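Windsor chair

A Windsor chair is a chair with a solid wooden seat that everything else plugs into. The legs go up into it from below and the back spindles go down into it from above, so the back legs and the back are separate pieces. I've been making them for 18 years and I still get a bit excited about that!

Names and types

The main backs are the hoop (or bow), the comb and the fan. People in my part of Ontario call nearly all of them "kitchen chairs", and I've given up correcting my neighbours. Hamish MacRitchie, who taught me, sorted his by the number of spindles and ignored the names altogether.

Wood

Makers often mix species. I like pine or elm for the seat, as it's kind to the carving tools, and ash or oak for the bent parts (riven along the grain, if you can get a decent log). Maple turns beautifully for legs. Once it's all painted, the colours underneath don't matter much.

Making

The seat gets hollowed first, with an adze if you're brave. Leg holes are bored at an angle and reamed to a taper, and the bow goes into the steam box. I bend mine with a helper on the other end, as there's not much time before the wood stiffens. 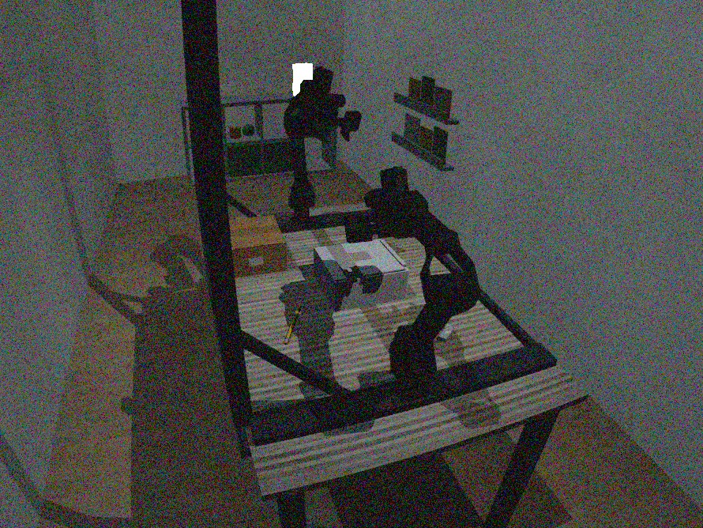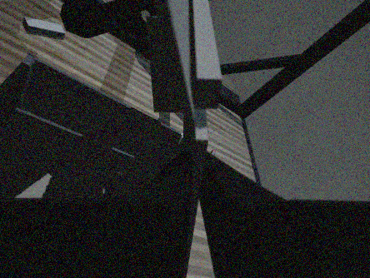 Legs are wedged from the top, with the wedge set across the grain of the seat so it doesn't split. Leave the wedges a little proud, let the glue cure overnight, then trim them flush. Milk paint is the usual finish, and I put two coats of oil over mine.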